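Fewer demonstrations needed when robot checks its own grip, Winley group reports

Fri 7 February

A robot arm that looks again at an object just before closing its gripper can learn simple table tasks from far fewer demonstrations, according to results released by the robotics group at Winley.

The method, called Vumingate, was trained on 566 demonstrations recorded by people guiding the arm by hand. The group's earlier system had used 3822 for the same set of tasks, which cover picking up toy food and placing it on a plate.

Most learning methods of this type choose a short run of movements from one camera view and carry it out in full. Vumingate breaks the run off when the fingers come close to the table, takes a fresh view from the wrist camera and scores how well the gripper lines up with the object. If the score is low, the arm backs off and plans again — otherwise it closes.

The training items include a banana, a toy strawberry and an orange toy fruit, set out on a white table with a large round plate. The strawberry and the orange fruit are often put close together, as this is where the earlier system made most of its mistakes. It tended to aim for the gap between two objects and push both of them away.

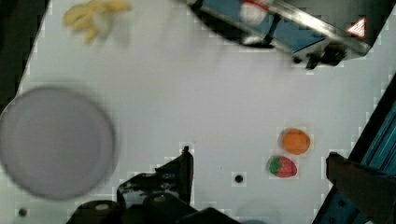 Test results

The group ran 128 trials with layouts that did not appear in the training set. Vumingate matched the earlier system when objects were well apart and did better when they were close together. The extra look added 2 seconds to an average pick.

Performance dropped when the plate was moved to the far side of the table. The group puts this down to the training set, in which the plate was nearly always on the near side. Soft and see-through objects were not tested.

The arm was set up with help from Bundgaard, which also supplied the workbench. Demonstrations were stored and labelled with Wokanport, the group's own recording software.

A second set of trials, with kitchen tools in place of toy food, is planned for August. The group says it will release the training data and the scoring model once those trials are finished.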